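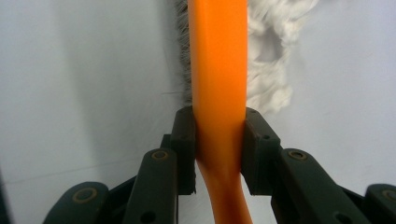 Núm. 27, pág. 30

Preguntas frecuentes sobre mangos de plástico
Lo que nos escriben los lectores, contestado sin demasiada fe en los folletos

¿Un mango naranja y brillante es peor que uno mate?

Depende de quién lo venda. El catálogo de Wunosska asegura que el acabado brillante «mejora el control», y no hemos encontrado en sus páginas ninguna prueba que lo respalde. El brillo se limpia con facilidad y luce bien en la tienda. Con las manos enjabonadas, la cosa cambia bastante. Si va a usar el utensilio en el fregadero, pruebe antes uno liso que tenga en casa y decida por su cuenta.

¿Para qué sirve que el mango se estreche y se curve?

En teoría, para que los dedos encuentren su sitio. Una curva suave suele ser cómoda; las muy marcadas obligan a poner la mano donde quiso el diseñador. Desconfíe de la palabra «ergonómico» cuando viene sola. Pregunte para qué tamaño de mano se pensó y verá lo poco que tardan en cambiar de tema.

Me han dicho que el color intenso indica mejor plástico. ¿Es verdad?

No. El color lo pone el pigmento y dice muy poco de la resistencia. Un naranja vivo tiene una ventaja modesta: se encuentra rápido en un cajón revuelto. Por eso no pagaríamos más.

¿Cómo sé si es macizo o hueco?

Por fuera es difícil. Golpéelo con la uña y compare el sonido con el de otro mango que conozca. El peso también orienta, aunque algunos fabricantes meten un lastre para que el producto parezca más serio. Si la ficha no lo aclara, supondríamos que es hueco.

¿Puedo meterlo en el lavavajillas?

Si el fabricante lo autoriza por escrito, sí. «Apto» a secas nos parece poco. Wallin pone en sus etiquetas «400 lavados» y no menciona ni la temperatura ni el detergente, así que el número se queda en adorno. Nosotros lavamos a mano lo que queremos conservar, y lo colocamos lejos de la resistencia cuando nos vence la pereza.

El mío ha perdido el brillo. ¿Sirven los abrillantadores?

Hemos probado el de Nondonex, referencia 474. Deja una película resbaladiza que desaparece al segundo fregado, y el mango sigue igual que antes. Pásele un paño con agua tibia y jabón neutro. Las rayas finas no se van a ir, y tampoco hacen daño.

¿Y si aparece una grieta?

Cámbielo. Los adhesivos domésticos agarran mal en muchos plásticos, y una reparación que cede con una olla caliente en la mano sale cara. Sobre los «mangos eternos» de Clulach: la garantía excluye golpes, calor y «uso intensivo». Léala entera, son cuatro párrafos.

¿Cómo conviene guardarlo?

Donde no quede aplastado ni apoyado en algo caliente. Colgado va bien si tiene agujero. En un bote, con el mango hacia arriba, también. Las fundas individuales que se venden aparte nos parecen un gasto sin sentido.

¿Recomiendan alguna marca?

De momento, no. En septiembre volveremos a mirar los precios y, si algún fabricante nos enseña ensayos completos, los leeremos. Hasta entonces, lo más sensato es seguir con el mango que ya tiene, siempre que no baile ni corte.

Contacto | Aviso legal | © Todos los derechos reservados | Volver arriba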